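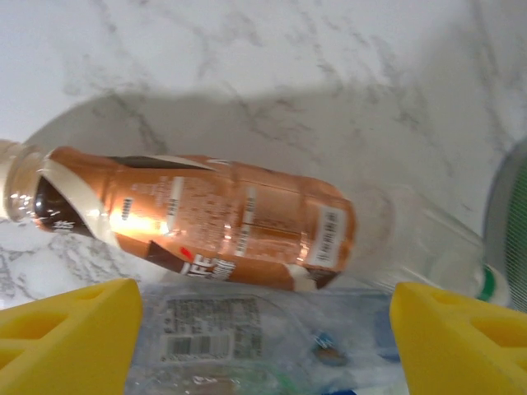
Bottles on the marble counter, with the yellow fingers over the clear one.

Clearing bottles off the counter: what the sorting trials tell you about your own kitchen

Merthorpe spent part of the winter teaching a robot arm to put empty drink bottles in a wastebasket. The arm learned from 1,700 recorded pickups, each one done by a person guiding the gripper by hand. Obsa Workneh ran the recordings and Javiera Durán did the scoring. Most of what they found applies to anyone with a counter full of empties.

Lay bottles down with a gap between them. When two bottles touched, the gripper often pinched both or pushed one away. A gap the width of two fingers was enough. The same goes for a person with one free hand.

Grip low on the body. The neck looks like the easy place, but a bottle held by the neck swings. Held near the base, it stays upright on the way to the basket and any leftover drink stays where it is.

Take the labeled ones first. A full wrap label is easy to find against pale stone. Clear plastic on marble is hard for a camera and not much easier for tired eyes in the evening. In the first round 53 pickups failed, and most of those were clear bottles with little or no label. Durán had the recordings redone with more clear bottles in the mix, and the next round of the same length had 16 failures.

Leave crumpled bottles for last. They roll less, so they can wait. Come at them across the narrow side, and don't squeeze harder than you need to — thin plastic springs back and jumps out of the grip.

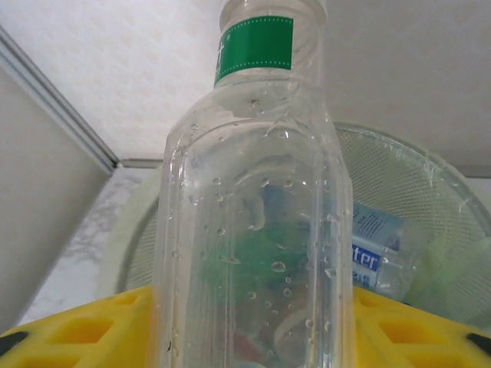

Bring the bottle over the rim before you let go. Early on, the arm released too soon and bottles caught on the edge of the basket. Workneh added a short pause above the opening to the recordings, and the arm picked up the habit. The pause costs very little time.

A mesh basket is fine for rinsed bottles and poor for sticky ones. Drain coffee and milk drinks first or they will drip through. Shake out rinse water over the sink. Beads of water on the plastic didn't hurt the grip in the trials, but they leave spots on stone if you don't wipe up.

Empty the basket before it is full. Once it held 13 bottles, new ones tended to sit on top and slide off. Smaller baskets will get there sooner.

Next month the group plans to try cans and cartons with the same method. Glass will wait until the grip force is better controlled.

We use cookies to remember your settings. Accept | Manage

Contact | Copyright Stimum Home Pages | Back to top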